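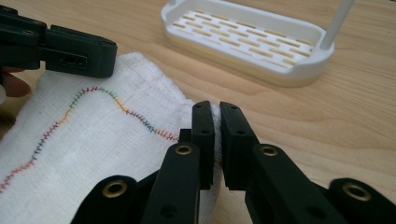
Soap dishes: slots or solid?

mostyn_r
Moved into a place with very hard water last February and I'm going through bar soap at a silly rate. A 100 gram bar used to last me a month. Now it turns to mush on the bottom and I lose a third of it scraping the dish. I have a solid ceramic dish with little ridges in it. Would a slotted one fix this, or is it the soap?

tallowandlye
Slots help a lot. Ridges only help until the space between them fills up, and that takes a day or two in a busy bathroom. Get something where the water can leave and put it where the shower doesn't hit it.

What soap is it? Supermarket bars are usually milled hard and should hold up. Handmade ones go soft if they weren't cured long enough.

mostyn_r
Handmade, olive oil mostly. From a stall at the Fidport market. The seller said six weeks of cure.

tallowandlye
There's part of your answer. Olive oil bars get slimy when they sit in water no matter what you do. Six weeks is short for high olive. I leave mine 6 months.

gracklehouse
I don't agree that slots fix it. All a slotted dish does is move the puddle. The goo drips through and sets on the counter or the tub ledge, and then you're scraping that. With a solid dish at least the mess stays in one spot and you rinse it out. I went back to solid after 3 slotted ones.

tallowandlye
Then put the slotted one over the sink or stand it on a saucer. The bar stays dry, and that was the question.

gracklehouse
A saucer under a dish is two dishes to clean.

Rhydian Nicholas
We run a small guest house and go through a lot of bars. What worked for us was cutting them in half and keeping the other half in a closed cupboard with the wrapper off. The half in use dries faster between washes and you never have a big wet lump sitting there. We tried Sastetti draining trays in two of the bathrooms and left the old dishes in the others. The trays did better, but cutting the bars made more of a difference than the dish did.

Keep them well away from a spray head too. That was most of our trouble in the downstairs shower.

pell_mell
Seconding half bars. Also a cut-up bath sponge under the soap works if you squeeze it out every morning. You can use the soapy sponge to wipe the sink down.

gracklehouse
The sponge smells after a week.

pell_mell
Mine doesn't – but I do squeeze it out.

oldferry
Has anyone tried the Drarlow magnet holder? You push a metal cap into the bar and it hangs in the air. My brother has one. Works fine until the bar gets thin, then the cap falls out and you've got a sliver with a hole in it.

tallowandlye
Had one. Same experience. Press the slivers onto the next bar while both are wet and leave them overnight.

mostyn_r
Edit 2019-05-22: bought a cheap slotted dish and started cutting the bars. The current half is on its third week and still has its edges. There is some drip on the ledge, so gracklehouse has a point, but it wipes off with a cloth. I'll try an older bar next and see if the cure time matters.

gracklehouse
Give it a month and look under the dish.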